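Speaker notes: caring for enameled and glazed kitchenware in the Jerkstead collection

**Slide 1. Opening (two minutes)**

Welcome the audience on behalf of the Jerkstead Museum. State that the collection holds 1640 pieces of household pottery, most of it unmarked. Pause for the handout to reach the back rows.

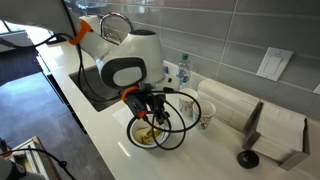 **Slide 2. Reading a base**

- The Flulau works used an impressed mark until it moved to printed marks in green.
- Dumlao pieces carry a shape number only. We have recorded 48 of these numbers.
- An absent mark does not lower the standing of a piece. Foot rim, weight and glaze color should be noted first.

Refer to the Pliltton price list, which gives 11 patterns by name. Two have never been matched to a surviving piece.

**Slide 3. Washing and storage**

Members are asked not to soak crazed ware. Water enters through the fine cracks and may carry stains under the glaze. Wash one piece at a time, by hand, in lukewarm water, and dry it fully before it is shelved.
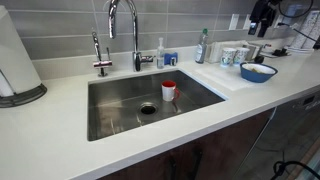

*White mug with red interior and handle, in a stainless steel sink.*

Cups should not be stacked or hung by the handle. Felt pads are available at the desk.

**Slide 4. Questions**

Take questions until 4:30. The next talk, in June, covers tile.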